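J'ai changé d'hébergeur au mois de mars

Le blog était chez Temlow depuis le début, sur un hébergement mutualisé de base. Pendant longtemps je n'ai rien eu à en dire. Puis les lenteurs sont arrivées, surtout le soir vers 21 heures, avec des pages qui mettaient plusieurs secondes à s'afficher et l'administration qui renvoyait une erreur 504 une fois sur deux. Le support m'a proposé de passer à la formule supérieure. J'ai préféré regarder ailleurs.

Melina Andreadis m'avait parlé de Kitasier, où elle a mis le site de sa chorale. J'ai pris un petit serveur virtuel avec 2 Go de mémoire. Ça suffit pour WordPress, une base MariaDB et le cache, à condition de ne pas laisser PHP ouvrir autant de processus qu'il veut. J'ai aussi hésité avec Rorkora, mais les sauvegardes y sont facturées à part.

Le transfert des fichiers a pris une soirée. J'ai 1486 images dans le dossier uploads, dont beaucoup en trois ou quatre tailles, et rsync s'en est sorti sans broncher. La base m'a donné plus de mal : un vieux problème d'encodage, les accents transformés en signes bizarres dans 229 commentaires. J'ai refait l'export en utf8mb4, puis corrigé à la main ce qui restait.

Pour le DNS, j'avais baissé le TTL la veille. La bascule a pris environ 30 minutes chez moi, un peu plus chez Lino, qui voyait encore l'ancien site le lendemain matin. Son cache, sans doute.

Deux choses que j'avais oubliées : la tâche cron qui envoie la lettre mensuelle, et l'enregistrement SPF. Les messages du formulaire de contact sont donc partis dans les indésirables pendant quelques jours – si vous m'avez écrit à ce moment-là et que je n'ai pas répondu, renvoyez votre message.

L'ancien compte reste ouvert jusqu'à l'échéance, je garde une copie complète dessus en attendant. Les sauvegardes du nouveau serveur tournent à 4 heures du matin. Il faut encore que je teste une restauration.

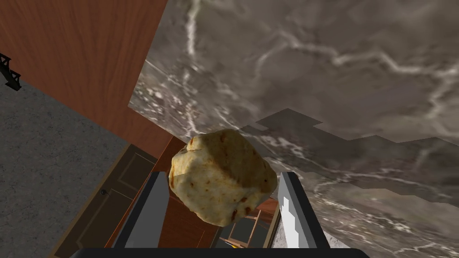 Je ferai ce test sur un sous-domaine, avec une base séparée, et je mettrai les commandes en commentaire pour ceux qui les ont demandées.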